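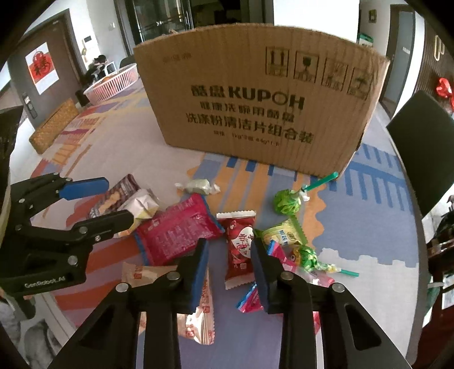

家の片づけって、もう機械に任せられるの? 任せられるのはまだほんの一部で、しかも人がそばについている間だけ、というのが今の私の答えです。

2025/10/18、長くなりそうなので何回かに分けて書きますね。お茶でも飲みながらどうぞ。

---

先日、姪に「お皿は食洗機が洗ってくれるのに、どうしてお皿を棚に戻すのは人間なの」と聞かれて、しばらく考えこんでしまいました。いい質問だなあ。洗うのは箱の中の仕事で、水と洗剤と時間があればいい。戻すほうは、うちの狭い台所で、欠けた茶碗をよけながらの仕事なんですよね。

---

それで思い出すのが、散らばった飴を拾うという、それだけの作業のこと。ハート形の白い窓がある赤い小袋は端がギザギザで、隣には棒つきの飴、両端をひねった飴、ぴかぴかの包み紙。重なっているものもある。二本指の青いパッドでどれをどうつまむか、考えるだけで肩がこります(笑)

---

おまけに敷いてある布がにぎやかで、青やオレンジや赤の模様の上に、ピンクや緑の包み。私だって老眼鏡なしでは怪しいです。大きな段ボール箱のほうがよほど見つけやすい。でも、箱は見つけやすくても今度は大きくて、あの指でどこを持てばいいのやら……。

---

昔の同僚のエフティヒア(Eftychia Giannakopoulosさん)は、今Warkwoodという小さな倉庫で梱包の現場を見ています。先日電話で聞いたら、同じ大きさの箱を並べるのはもう機械にお願いしているそう。ただ、詰め合わせのお菓子だけは今も人の手で、「袋が毎回ちがう顔をしてるのよ」と言っていました。わかるなあ。

---

その倉庫でJeltsideという仕分けの仕組みを試した日は、小袋3029個のうち2214個まで機械だけでいけたとか。すごい!と私は思ったのですが、彼女は残りを夕方までかけて拾ったので、あまり喜んでいませんでした。そりゃそうか。

---

家だともっと条件がばらばらです。飴の日もあれば、洗濯ばさみの日もあるし、レシートと輪ゴムが一緒くたの日もある。床掃除の機械は本当にありがたくて毎日使っていますが、使う前に床のものをどけるのは私です。30分かかることもあります(これは私が悪い)。

---

だから「まだ無理」と切り捨てる気にもなれないんです。つまんで、持ち上げて、別の場所に置く。地味だけれど、家事の半分くらいはこれの繰り返しですもの。ここが上手になったら、腰の悪い母の暮らしはずいぶん変わると思います。

---

12月にまたエフティヒアと会う約束をしているので、お菓子の詰め合わせがどうなったか聞いてきますね。みなさんのお宅では、何を一番に任せたいですか? 私は断然、靴下をそろえる係です。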